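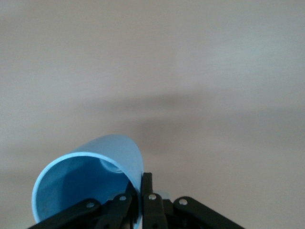
Figure 1. Gobelet bleu clair, uni, à paroi lisse, couché sur le côté.

3.2. Le gobelet dans les gestes de rangement

Parmi tous les objets que nous avons suivis au cours de l'enquête, le gobelet en plastique est sans doute celui auquel nous nous attendions le moins à consacrer une section entière. Il figurait dans notre grille de départ à la rubrique « petite vaisselle », entre les cuillères et les soucoupes, et nous pensions sincèrement l'y laisser. Puis les premiers carnets sont revenus des foyers de Plurnden, et il a bien fallu reconnaître que le gobelet y tenait une place à part : on le déplace sans cesse, on le couche, on le redresse, on l'emboîte dans un autre, on y glisse un crayon ou une petite cuillère en attendant de savoir où les mettre. Sur les 312 épisodes de rangement consignés dans le corpus Feyisa, c'est l'objet dont la position change le plus souvent sans qu'il quitte la pièce.

Nous distinguons dans ce qui suit 2 positions, que les habitants nomment d'ailleurs très volontiers eux-mêmes. Le gobelet « debout » est un gobelet disponible : on peut y verser quelque chose, y déposer quelque chose, ou simplement le reprendre par le bord. Le gobelet « couché » (figure 1) appelle presque toujours un commentaire, parfois un soupir, et le plus souvent une main qui vient le relever. Une grand-mère de Trokance nous a longuement expliqué qu'un verre couché lui donnait l'impression d'une table que l'on aurait quittée trop vite – et elle ajoutait, en riant, qu'elle relevait même ceux des voisins.

La forme y est pour beaucoup. Un gobelet droit, sans anse, sans motif, n'a ni devant ni derrière ; il n'offre à la main que sa paroi et son bord. Les participants les plus âgés le prennent par le côté, à pleine paume, alors que les enfants passent plus facilement un doigt à l'intérieur et pincent la paroi. Cette seconde prise, que l'on jugera peu soignée dans certaines familles, s'est révélée très commode pour les gobelets posés au fond d'un placard, là où il n'y a guère de place pour refermer la main. 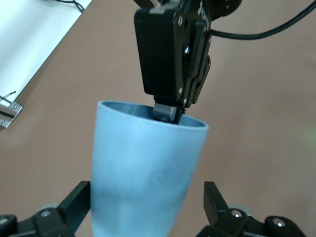 Texte et relevés : Ibsa Yimer, atelier Kistero – 20 mars 2002

L'ouverture mérite elle aussi que l'on s'y attarde un peu. Large et bordée d'une lèvre épaisse et arrondie, elle laisse voir un intérieur plus sombre que l'extérieur, et c'est vers elle que se portent le regard et le geste. Plusieurs personnes nous ont dit vérifier l'intérieur avant toute chose, même lorsqu'elles venaient de sortir le gobelet du placard. Les petites traces sur la paroi extérieure, en revanche, ne gênent presque personne et n'empêchent pas de considérer l'objet comme bon à ranger.

Il nous reste à dire un mot de la couleur. Le bleu pâle revient avec insistance dans les carnets, où il sert souvent à désigner l'objet tout entier : on demande « le bleu », et chacun comprend. Nous reprendrons ce point dans la section 3.3, à propos des piles dépareillées, avec les entretiens complémentaires menés en avril.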